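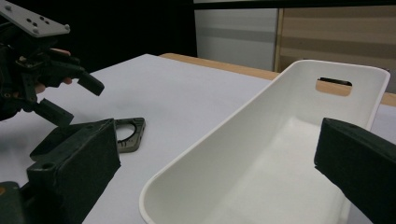 Packing table help wanted, June start

Hi! I run the packing side of Grevel, a small shop that sells used and refurbished phones and the bits that go with them, and I'm looking for three people to join me at the table. We've just moved out of my garage and into a proper room at Provport, there's a backlog I don't want to talk about, and my wrists would like some company.

The work is simple to explain. Phones and small parts come to us mixed up, and each order gets its own tray. You check what's on the slip, put the phone and whatever goes with it in the tray, look it all over again, and pass the tray down to whoever is on boxes. When it comes back empty you wipe it and start the next one. We use long white trays with a slot at the end you can get your fingers through, and I've grown weirdly fond of them (the old cardboard ones went soggy, don't ask).

You don't need to know a thing about phones. I can teach you the models in a morning, and there's a chart on the wall for the ones that look the same from the back. What I can't really teach is being careful. If you're the kind of person who puts the lid back on the jam and notices when a label is crooked, we'll get along great!

Some practical stuff. Shifts are 9:00 to 1:00 or 1:30 to 5:30, and you tell me which you'd like. It's mostly standing, though I have stools and no opinions on who uses them. Pay is hourly, same rate for everybody, and we talk numbers on the phone before you come in so no one wastes a bus fare. Our first goal is to get 1,000 orders out the door before the end of the summer, and yes, there will be cake when we do.

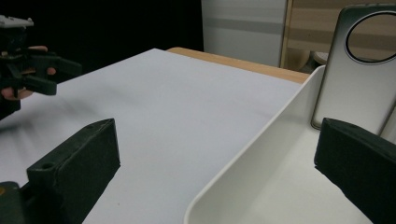

Katalin Gál: I did the spring shifts and would add that you should bring a sweater, the room is chilly until lunch. Also please don't stack trays with phones still in them. I did it once and heard about it for a week.

Fair, on both counts. The heater is on my list. And I only brought it up twice, Katalin.

A few more things people have asked me. Yes, you can listen to music, one earbud in. Yes, there's parking behind the Sedberg building, but it fills up by 8:30. No, you can't buy phones out of the trays, though you do get a discount on anything that's already listed. If you have long nails or chunky rings, come anyway, I'll find you gloves.

To apply, write me a few lines about yourself and which shift suits you. Skip the résumé unless you like writing them. I'll ask you over for a paid trial of one shift, and Botond Simon will be on boxes that day so you can ask him whatever you don't want to ask me. Leave your note at the Provport front desk, marked "Grevel packing."

Theophilus Fiadzo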